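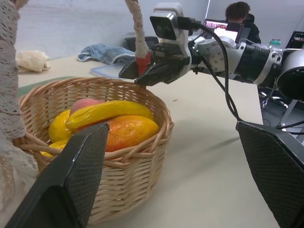 Skisutville library ends late fines, starts lending cake pans

Tuesday, June 15, 2021

The Skisutville Public Library will stop charging late fines in July, bringing to a close a practice that has annoyed the town for longer than the current building has had a roof. In the same vote, the library board agreed to start lending household goods, beginning with cake pans, card tables, picnic baskets and a carpet cleaner that is already spoken for through the end of the summer.

The board approved both changes on a split vote after a meeting that ran 3 hours. The fines took up a small part of that. Most of the evening went to the carpet cleaner, and in particular to the question of what state it should be in when it comes back. The policy now says "clean." An earlier draft said "reasonably clean," and the debate over that one word filled the better part of a page in the minutes.

Under the old rules, an overdue book cost its borrower a few cents a day, up to a limit that was often more than the book would have brought at the library's own sale. Anyone over the limit lost borrowing rights until the bill was paid. According to the library's report to the board, 133 cardholders are currently blocked. All of them will be let back in when the new rules take effect, and they will not have to explain themselves at the desk.

The fines brought in $528 last year. The report notes that a good part of this went toward the cost of printing and mailing overdue notices, and the rest was spent on a replacement hinge for the book drop. Borrowers will still have to pay for anything they lose, or return in what the policy calls "a substantially altered condition." Staff said at the meeting that this wording covers bathwater, dogs and, in one case from last winter, a waffle iron.

The lending shelf is to go in the alcove on Kowalczyk Street side of the building, where the typewriters used to be. It opens with 8 kinds of items, most of them donated. Cardholders may take one thing at a time for a week, and may renew it once if there is no waiting list. Cake pans come with a card showing what the finished cake is supposed to look like – the library makes no promises there. 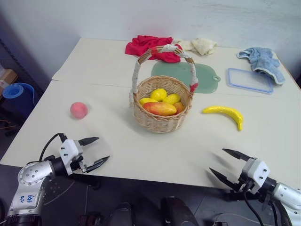

Wicker basket with a tall arched handle. Picnic baskets may be borrowed for a week.

Food will not be included with the baskets, a point the board felt the need to put in writing. Nor will plates, blankets or good weather. Borrowers are asked to shake out crumbs before bringing a basket back, and to return it to the desk, as it will not fit through the book drop. The same goes for the card tables. A sign has been ordered.

The library's catalog is run on software called Stuso, which was set up with books in mind and insists on an author for every record. For now the household goods are listed under "Library, Skisutville." Anyone searching for the carpet cleaner should look in nonfiction. The library says a fix has been requested, and that the request has been given a number.

Two residents spoke against dropping the fines. One said that people would keep their books forever. The other said that he had paid his own fines in full over the years and wished to know whether he would be getting anything back. He will not, although the board thanked him for his support.

Neighboring Grisonus dropped its fines a while ago and has reported that most books still come home, some of them after a very long trip. Its library does not lend carpet cleaners.

The reservation list for household goods opens at the front desk in July. Reservations by phone will be taken during regular hours, except at lunch.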